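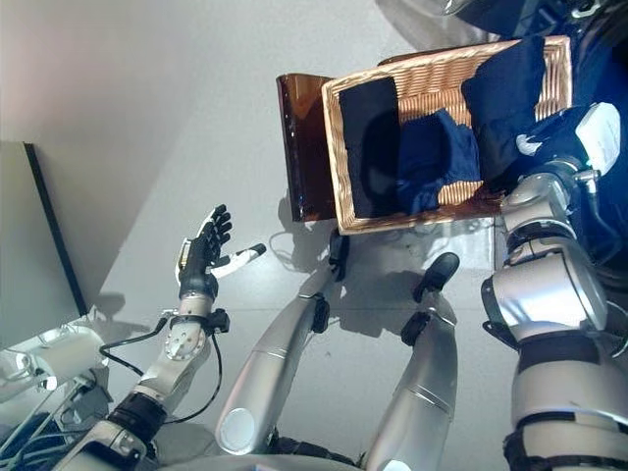
**Linen service: what changes in March**

The linen and towel exchange for the Girndale buildings moves to a new schedule in March. Most households will notice only a different pickup day, but a few rules on sorting and labels are changing too, so please read to the end before you put your next bag out.

Pickup for the lower streets moves to Saturday, starting at 7:30 a.m. Bags should be by the front door of the building the night before. The upper streets stay on their present day. If you live on Barta Street, you count as lower from the corner shop down and as upper above it. The corner shop itself is lower.

The reason for the move is the new contract with Jida, the laundry across the river. Our old laundry closed its large washers in the fall and could no longer take sheets. Jida can take everything, but it runs its big loads over the weekend and wants the bags there by noon.

**Sorting**

Sheets and pillowcases go in one bag, towels in another. Bath mats can go with the towels. Wool blankets are not part of the service and never have been – 14 of them came back shrunk last year, and the laundry does not pay for those. Dish towels with grease on them should be soaked at home first, or left out altogether.

Please shake out the sheets. Jida sends back any load with coins, pens or hairpins in it, and the whole bag then waits a week.

**Labels**

The old paper tags are gone. Each household gets a cloth label with its number, to be sewn or ironed on near the hem. Labels are at the Brola Street office, and the box is on the shelf inside the door. Take one sheet per household. If you run out, ask at the desk for more. Safety pins are not allowed, as they tear the drum lining.

A woven tray or basket is fine for carrying clean linen upstairs, but dirty linen must go down in the cloth bags. 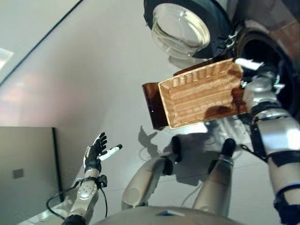 *A brown woven tray.*

**Numbers from last year**

The service handled 3785 bags, up from 2280 the year before. Of these, 714 were late, mostly in the two weeks of heavy snow. We now have 1102 cloth bags in use. A good many are sitting in closets, so if you have more than three, bring the extras back to the office.

The price per bag stays the same until the summer. After that it depends on what Jida charges for hot water – we have asked for a figure and will print it when we get it.

Missing items should be reported within ten days, in writing, with your household number and the color of the item. The form is at the office.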